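Last updated: Sat 31 August

Graline two-arm pen sorting cell: operator guide
Section 7. Recovering from a dropped or slipped pen

7.1 What the fault looks like

Fault 241 (grip lost) means a gripper has closed further than it should for the item it was told to pick up. The arm concerned stops where it is. The other arm finishes its current move and then holds. Both arms stay powered.

CAUTION: A held arm can move again without warning when the fault is cleared. Keep hands and sleeves outside the side panels until step 4 is done.

7.2 Clearing the tabletop

1. Press Hold on the Homow pendant and wait for the amber light.
2. Look over the tabletop from the front. Note any pens or markers lying under or beside a gripper.
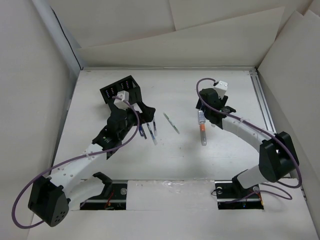 3. If an item is touching a finger, jog that arm up with the pendant. Do not pull the item out by hand.
4. Press the emergency stop. Support the forearm as power drops, as the elbow will sag.
5. Remove loose caps and broken bits of plastic. Check that the cables move freely at each elbow and that no clip has let go.
6. Release the emergency stop and home the left arm first, then the right.

Note: Homing both arms together caused the collision at the Skorville site last November. The software still allows it.

7.3 Checking the grip

1. Set the grip force to 700 on the pendant.
2. Place one capped marker on the table and run Test Pick at slow speed.
3. Watch the wrist camera view. Both fingertips should meet the cap at nearly the same height. 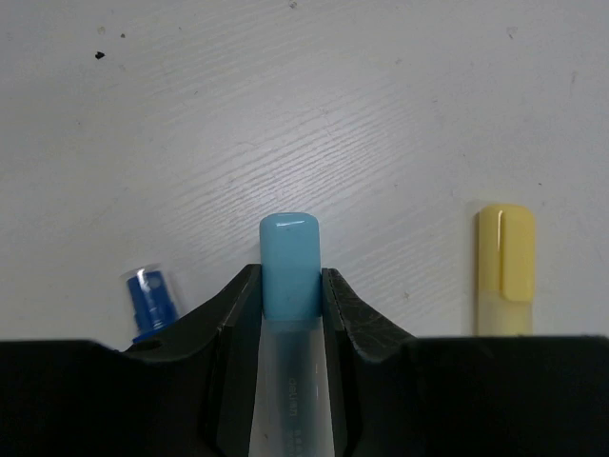

4. If one tip lands first, stop and redo the finger alignment in Section 5.
5. Repeat with a highlighter, keeping the force setting the same.

Replace the finger pads after 2,000 picks, or sooner if fault 241 comes up twice in one shift. Write the pick count in the cell log and let Revathi Namboodiri know before restarting.

Questions about this guide: Peixoto service desk, ext. 193 | © Peixoto Automation | Back to top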